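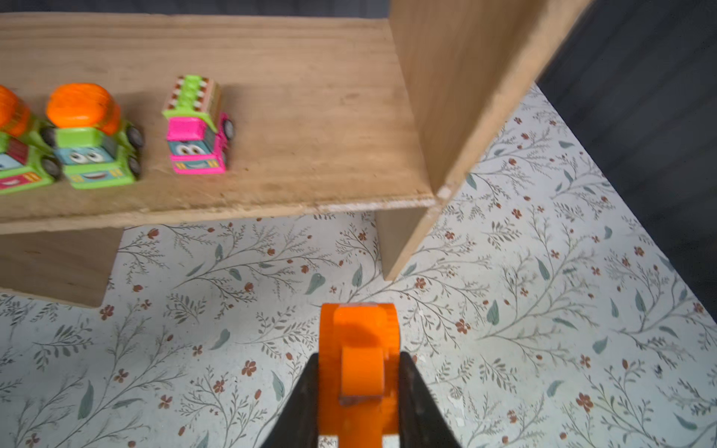 Gleice Rangel
Flock Health Editor

Backyard Poultry FAQ: Supplements and Feed Additives
Updated 5 Feb 2025

Does apple cider vinegar in the water prevent worms?
I haven't seen decent evidence that it does. If you suspect worms, pay for a fecal test. And keep vinegar out of galvanized drinkers.

What about diatomaceous earth?
Same answer for worms. It's also dusty, and chickens have touchy lungs. I quit using it in April and don't miss it.

Is the Delletti laying tonic worth buying?
I paid for a bottle and gave it to half my hens for 80 days. They laid 185 eggs. The other half laid 260. I wouldn't call that proof of anything, but I didn't reorder.

My hens stopped laying in winter. Do they need a booster?
Probably not. Short days and molting explain most of it. Check for mites before you go shopping.

Do layers need extra calcium?
Offer oyster shell in a separate dish and let them help themselves. Don't mix it into chick feed.

The Clidevholm label says "vet approved." Does that count?
Ask which vet, and what was tested. I wrote to them twice and got a coupon.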